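Conveyor belt

A conveyor belt is a loop of flexible material, stretched between two or more rollers (usually called pulleys), that carries goods from one place to another. One of the pulleys is turned by a motor and the belt goes along with it, and whatever has been set on top goes along with the belt. It is a very old idea and a very simple one, and it has found its way into mines, bakeries, airports, post offices, grain stores and the checkout lane of the corner supermarket, where most people meet it for the first time as small children, reaching up to touch it.

How it works

The pulley that drives the belt is known as the head pulley and usually sits at the end where the goods come off. The one at the far end is the tail pulley. Between them the belt is held up either by a row of free-turning rollers, called idlers, or by a smooth flat plate, called a slider bed. Idlers suit heavy loads and long distances. A slider bed makes for more friction but gives a steadier surface, and so it is the usual choice for small parcels, boxed food and anything that might tip over.

A belt grips its head pulley by friction alone, so it has to be kept tight. This is the job of the take-up, which may be nothing fancier than a pair of long screws at the tail end, or, on the big outdoor machines, a heavy weight hung in a loop of the belt. Too little tension and the belt slips. Too much and the bearings wear out early - a mistake that plenty of new owners make in the first month, out of the best intentions.

Many pulleys are made slightly thicker in the middle than at the ends. This is called crowning. A moving flat belt tends to climb toward the larger diameter, and so a crowned pulley gently coaxes the belt back to the center whenever it starts to wander.

Materials

Early belts were made of leather, canvas or plain wood slats. Rubber came into use in the nineteenth century and is still the standard for mining and quarry work, where the belt is built up in layers around a core of fabric or steel cord. Lighter belts are generally a woven polyester core with a coating of PVC or polyurethane. Bakeries and freezers often use steel mesh, which lets air through, and bottling plants favor hinged plastic links that can be popped out and replaced one by one.

Color is mostly a matter of custom. Black is common for rubber, green is common for light industrial work, and white and blue are the familiar colors around food. Blue has a practical side as well, as hardly any food is blue and a stray scrap of belt shows up quickly.

Types

Flat belts are the plainest and the most widespread. Troughed belts run over angled idlers that lift the edges, making a long shallow gutter for coal, sand or grain. Cleated belts have raised ribs across them to stop goods from sliding back down a slope, and curved belts, which are cut in the shape of a fan, take goods around corners. There is also the pipe conveyor, in which the belt is rolled into a closed tube to keep the load in and the rain out.

A local example: the Gornine packing shed

The fruit-packing shed at Gornine is a small operation by any measure, but its history follows that of the conveyor rather nicely. The first line, bought secondhand from the firm of Van Wyk, was a canvas belt 100 feet long that had to be dusted with talc on damp mornings. Marietjie Masilela, who managed the shed for many years, wrote in her short memoir that you could tell the weather by the squeak of it. The canvas was replaced by a coated belt from Drallar, and the line was later split into 3 shorter ones so that a stoppage on one would not hold up the rest. During the August peak the shed now packs 876 crates on a good day, up from 424 in the canvas years. The new line was opened to visitors on Saturday, March 7, 2020, with a talk by Siyabonga Mthembu on the care of belts that is still fondly remembered for its length.

Flat belts in light industry

The plain green flat belt is a familiar sight in workshops, packing rooms and assembly areas. Its matte surface gives enough grip for cartons and small parts, and still lets a worker slide an item sideways when needed. 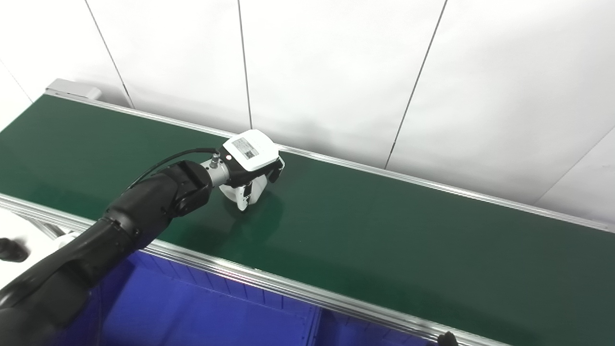 Care and common faults

The most frequent complaint is mistracking, where the belt drifts to one side and begins to fray along its edge. The cause is often a buildup of dirt on a pulley, and a good cleaning should be tried before anyone reaches for a wrench. Adjustments, when they are needed, are made a quarter turn at a time, with the belt given several full trips around before the next one.

Joints, or splices, deserve a regular look too. Metal lacing can be fitted on the spot with hand tools, while a heat-welded splice takes longer but leaves a smoother surface. All work of this kind is done with the power locked off, and guards are put back before the machine is started again.

See also

Bucket elevator
Moving walkway
Roller conveyor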